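# Water Heater Questions

Rutherford Plumbing & Heating answers the same few questions on the phone most weeks, so we put the answers on one page. They apply to homes in Plurnevside and the towns nearby. If yours isn't covered, call the office and ask for Tamsin Partington.

## How do I know if my water heater needs to be replaced?

Age is the first thing to check. The serial number on the label usually contains the date of manufacture, and we can read it for you over the phone. A tank that leaks from its body has to be replaced. A leak at a fitting or a valve can often be repaired. Rusty water from the hot side only, or a rumbling noise when the burner is on, is worth a service visit before you decide anything.

## Should I get a tank or a tankless unit?

It depends on the house. A tank costs less to put in and is a simple swap if you already have one. A tankless gas unit takes up less room and doesn't run out, but it often needs a larger gas line and new venting. Older houses on the hill side of Plurnevside tend to have small gas lines, and we measure those before we quote.

## What size tank do I need?

Most families of three or four do well with a 50-gallon tank. If you have a large soaking tub, or if everyone showers within the same hour, tell us when you call. For electric heat pump models we normally go up one size.

## How much does a replacement cost?

A standard gas tank swap usually falls between $2,000 and $3,000, including the permit and removal of the old unit. Tankless jobs are quoted after a visit. The quote is written, and Henrique Abreu in our office can go through it with you line by line.

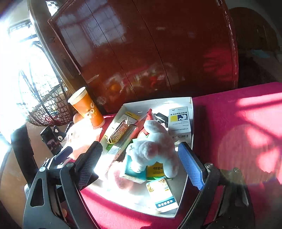
*Reading time: 3 minutes*

## Do you charge for a service call?

Yes. The diagnostic fee is $156 during regular hours. If you go ahead with the repair on the same visit, the fee comes off the bill. Evening calls are billed at a higher rate, and we tell you the rate before anyone is sent out.

## How long will I be without hot water?

A like-for-like tank swap takes most of a morning. Changing from tank to tankless takes a full day, sometimes two if the vent has to go through masonry. The water to the whole house is off for part of that time, so fill a few pitchers first.

## Do I need a permit?

Yes, for any replacement. We file it and meet the inspector. You only need to have an adult at home to open the door.

## How often should the tank be flushed?

Once a year. You can do it yourself with a garden hose:

1. Turn the gas control to pilot, or switch off the breaker on an electric unit.
2. Close the cold supply valve and let the tank cool.
3. Connect the hose to the drain valve and run it to a floor drain.
4. Open a hot tap upstairs, then open the drain valve.
5. When the tank is empty, open the cold supply in short bursts until the water runs clear.
6. Close the drain, refill until the upstairs tap runs steady, and only then restore gas or power.

If the drain valve won't open by hand, stop and call us. Old plastic valves break easily.

## What does the yearly plan include?

The plan covers one flush, an anode rod check, a test of the relief valve and a look at the venting. It costs $47 per visit for one tank – parts are extra. Nikau Merrick does most of the plan visits and will leave a written note of anything he finds.

## I smell gas. What should I do?

Leave the house and call the gas company or 911 from outside. Don't use light switches or the phone indoors. Call us after the gas has been shut off and the house has been cleared.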